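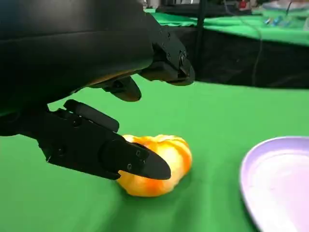

nicanor_r
Oct 20, 2024
I've been working on the same poem since September and I'd love some outside eyes before I send it to the Rilside contest. It's called "Slanina Road" and it's about my grandmother's kitchen the summer she stopped recognizing the neighbors. The second stanza is the one I keep circling. I have her setting a pepper down on a green cloth, a yellow one going orange, and then the poem wanders off to the window and never comes back to it. My sister thinks the pepper should return at the end. I think if it comes back it turns into a symbol and I'll want to throw the whole thing out. The limit is 4 poems per person, 400 words each, and I'm at 162, so there's room. Here's the stanza:

She lays it on the green cloth, yellow
leaning into orange, and asks me
whose boy I am, and is it far
to Vanley on a night like this.

KristynaD
Oh, I like this a lot, Nicanor. "Whose boy I am" stopped me, because my own aunt used to say it, long before she was sick, to every kid who came through the door. I'm with your sister, though. Readers will hold on to that color for you, and it feels a little unkind to make them carry it the whole way and then not ask for it back! Even one word in the last line would do. Maybe just "orange."

yakubu_a
I'd leave it alone. Last year's Rilside booklet was full of poems that circled back to their first object and by the end I could see it coming from the title. Let her put the thing down and let it stay down. What I would change is "on a night like this" – it sounds borrowed, and the rest sounds like you.

KristynaD
Yakubu, she's an old woman making conversation with somebody she takes for a stranger. Of course it sounds borrowed. People reach for the stock phrases when the other ones go.

yakubu_a
Fair, and I hadn't read it as her voice. I read it as the poet's. Would italics help, or is that too fussy?

K. Brabec
Coming in from the prose side of the board, so weigh this accordingly. I'm somewhere between you two. I had to read the stanza twice to know where her question ended. A line break after "whose boy I am" might sort it out without any italics. Is Vanley a real place or a made-up one?

nicanor_r
It's where she was born. She hadn't been back in years, and it was far. I tried the line break this morning and I think it helps, thank you. The italics I'm less sure of. Still not bringing the pepper back, sorry Kristyna!

KristynaD
Stubborn. Post the ending when you have it, I'd like to argue about that too.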